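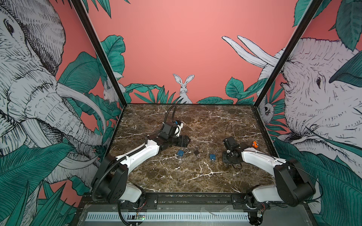 The Bolard Practice Goal is the one we get asked for more than any other at our shop in Burport, and after so many years of selling it we still enjoy putting one together for a new club. It's a folding soccer goal with a steel base bar, light enough for two parents to carry across a field on a Saturday morning and steady enough to take a hard shot from a teenager. Net panels can be printed for the little ones, and a friendly animal does wonders for a shy five-year-old: a white rabbit with both ears up, peeking over a band of green leaves, or a big elephant with long curved tusks, all in black line-work, makes a target they'll happily kick at until dark.

Every goal comes with net clips, four ground pegs and a carry bag with a proper shoulder strap (the old bag had handles only, and oh, did we hear from you on that one!). The full goal weighs 70 pounds packed. Spare nets are item 411, and they fit all Bolard goals sold since we changed over to the round posts.

Custom panels take a little longer, so if you'd like them for a November tournament, please get your artwork to Anong Wiriya in good time. She's glad to look at a rough pencil sketch. Club orders go through Damián Arriaga, who can also add Tarkow corner flags to the same shipment.

Price per goal: $116
Printed panels: please ask for a quote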